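Stusix Artificial Stem Collection

The Stusix collection supplies single artificial stems and loose foliage for reception areas, display tables and teaching rooms. Each stem is sold separately, so that arrangements may be built up or altered as the season requires.
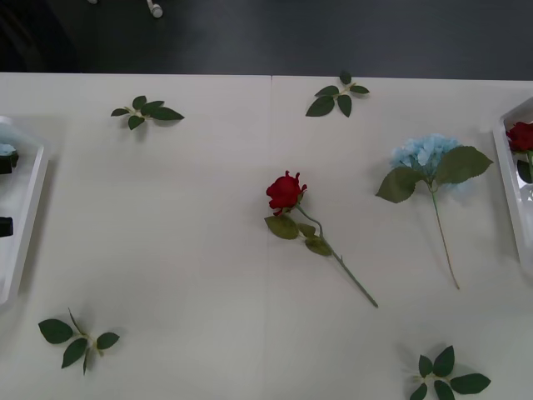 FIVOSGATE, May – The current range includes a red rose on a long green stem and a light-blue hydrangea with large serrated leaves. Leaf sprigs are offered as a separate item and may be placed low in an arrangement to fill gaps between blooms.

Stems may be ordered singly or in packs of 30. Orders of 600 stems or more are handled by our contracts desk, under Paloma Haverford. Please allow 5 working days for dispatch. Dust with a soft, dry brush and store flat.

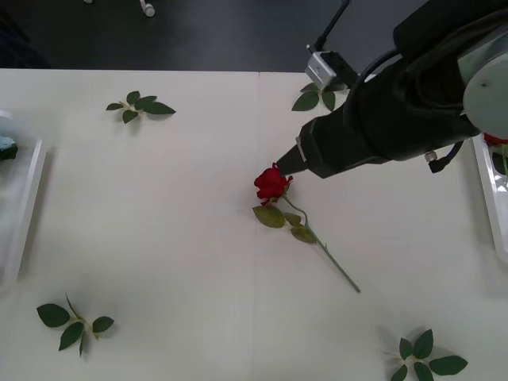

Red rose, single stem, with loose leaf sprigs.

Unused stems may be returned in their original packing. Cut stems cannot be accepted.

3 comments | 5 shares

Myrtle Dvorak: Is the hydrangea sold in white as well?

Arlo Halvorsen: We ordered the rose for our front hall. Good color – the stem was a little long for our vase.

Rochelle Mbeki: Please keep the sprigs as a separate item. We use a lot of them.

Contact Stusix | © Stusix | Back to top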